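# Incidencia: la mesa oscura del rincón de meriendas no se limpia (o no se deja)

**Abierta por:** Yolanda Mateos
**Fecha:** 14/06/2018
**Sitio:** Moddale, planta 6, rincón de meriendas
**Prioridad:** la puse en «alta», alguien la bajó a «cosmética»

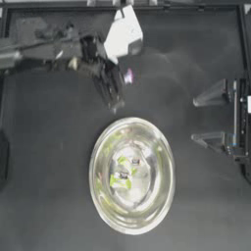 Vuelvo a abrir la incidencia porque la anterior se cerró con el comentario «limpiado», participio que me parece optimista. El tablero gris oscuro de la mesa sigue con manchas claras, y en la parte de arriba a la derecha hay una zona blanquecina que parece niebla. He pasado la bayeta. He pasado otra bayeta, por si era la bayeta. La niebla se va mientras la superficie está mojada y vuelve en cuanto se seca, con una puntualidad que ya quisiéramos para otras cosas de esta planta.

Segundo asunto, que va en la misma incidencia porque el formulario solo me deja tener una abierta: el bol de acero inoxidable de los aperitivos. Se supone que se rellena por la mañana. Ahora mismo hay dos paquetitos dentro, en el fondo. Si esto es el relleno, pido que se aclare por escrito.

**Lo que ya he probado**

- Agua del grifo y bayeta de microfibra: nada.
- Agua con una gota de lavavajillas: nada, pero huele a limón.
- El limpiacristales del armario de Stoditz: peor. Ahora hay niebla y además cercos.
- Mirarla desde otro ángulo: mejora bastante. No lo considero solución.

---

**Zhenhua Fu — primera respuesta**

Hola, Yolanda. Gracias por el detalle, sobre todo por lo del limón.

Unas preguntas antes de subir:

1. ¿La zona clara se nota al tacto o solo se ve?
2. ¿Alguien ha usado abrillantador de muebles ahí? Del de espray.
3. ¿Puedes confirmar que el bol se apoya directamente en la mesa, sin mantel ni nada debajo?

Lo de los aperitivos no es de mi cola. Lo he pasado a compras y me lo han devuelto. Lo he vuelto a pasar.

**Yolanda Mateos**

1. Solo se ve. Al tacto es mate, igual que el resto.
2. Nadie confiesa. He preguntado en el canal de la planta y me han contestado con el emoji de la escoba.
3. Directamente en la mesa. El bol, por cierto, brilla como un espejo y no ayuda: al lado de un acero tan pulido cualquier tablero parece que ha tenido una mala semana.

**Zhenhua Fu**

He buscado la ficha de la mesa. Es una Ollen con acabado mate, de las que llegaron en diciembre. El proveedor dice que no se usen ceras, abrillantadores ni productos con silicona, y lo dice en la página 24 del manual, donde está a salvo de cualquier lector.

Mi teoría es una película de producto acumulada. Cada limpieza la reparte un poco más, y por eso la mancha no tiene bordes claros. El limpiacristales ha añadido su capa.

Prueba propuesta, en una esquina que no se vea mucho:

- Agua templada con un chorrito de vinagre blanco, bayeta bien escurrida.
- Dejar actuar 10 minutos. No más, que el manual se pone serio con esto.
- Aclarar con agua sola y secar con un paño de algodón, sin frotar en círculos.

**Shengli Gu**

Entro un momento en la conversación porque el vinagre lo tengo yo. Está en mi cajón desde que se acabó el de la cocina y alguien decidió que mi cajón era la cocina. Lo dejo junto al fregadero.

Sobre el bol: antes lo rellenaba quien cogía el último paquete. Funcionaba hasta que todo el mundo descubrió que, si dejas uno, técnicamente no has cogido el último. Dos paquetes indica que hay por lo menos dos personas aplicando el reglamento.

**Yolanda Mateos**

Resultado de la prueba en la esquina inferior izquierda: la esquina está bien. Está tan bien que ahora el resto parece otra mesa. Tengo un cuadradito de gris oscuro uniforme y, a su alrededor, el paisaje de siempre.

Duda práctica: ¿hago el tablero entero de una vez o por zonas? Por zonas me da miedo que se noten los empalmes.

**Zhenhua Fu**

Por franjas, de lado a lado, y solapando un poco cada una con la anterior. Cambia el agua a mitad. La parte de la niebla déjala para el final y hazla dos veces, con un aclarado entre medias.

No mojes las juntas con el marco negro. Si entra agua ahí tendré que abrir otra incidencia, y tú ya has gastado la tuya.

**Lilla Kozma (compras)**

Me llega por segunda vez lo del bol. Aclaro el procedimiento:

- Los aperitivos los pedimos a Lu en cajas de 700 unidades. La última caja está recibida y firmada.
- La caja no está en compras. Compras compra.
- El relleno del bol figura como tarea de «planta», sin nombre al lado. La casilla del responsable lleva en blanco desde que existe la hoja.

Si alguien me da un nombre, lo escribo.

**Yolanda Mateos**

¿Y dónde está la caja?

**Lilla Kozma (compras)**

Según el albarán, en «almacén pequeño». Tenemos tres sitios a los que la gente llama así.

**Yanling Zhong**

Está detrás de las resmas de papel, en el armario alto de la sala de impresoras. La puse yo ahí para que no estorbara. Está sin abrir. Creía que era tóner.

**Yolanda Mateos**

Actualización de la mesa: hecha entera. Franjas, cambio de agua, doble pasada en la niebla, algodón y nada de círculos. Me quedan dos roces claros que no han cambiado con nada; parecen marcas de verdad y no producto, así que los doy por parte del mobiliario. La parte de arriba a la derecha está uniforme. La he mirado en seco y desde todos los ángulos, incluido el que antes la favorecía.

He tirado el limpiacristales que quedaba y he pegado una nota dentro de la puerta del armario: «MESA MATE: agua y bayeta. Nada de espray». Shengli ha recuperado su vinagre, menos lo gastado.

**Zhenhua Fu**

Perfecto. Dejo puesto para los siguientes:

- **Síntoma:** velo blanquecino en tablero oscuro mate, desaparece en mojado y vuelve al secar.
- **Causa probable:** restos de abrillantador más limpiacristales.
- **Solución:** agua templada con vinagre blanco muy diluido, por franjas, aclarar y secar con algodón.
- **No hacer:** insistir con el mismo producto que la ha causado.

¿Puedo cerrar?

**Yolanda Mateos**

La mesa, sí. El bol, no. La caja ya está localizada, pero la casilla sigue en blanco.

**Yanling Zhong**

Ponedme a mí, que tengo el armario al lado. Relleno por la mañana y, si falto, la llave está en la bandeja de la impresora grande.

**Lilla Kozma (compras)**

Escrito. Es el primer nombre de la columna.

**Estado:** cerrada por Zhenhua Fu. Categoría final: «cosmética / alimentación».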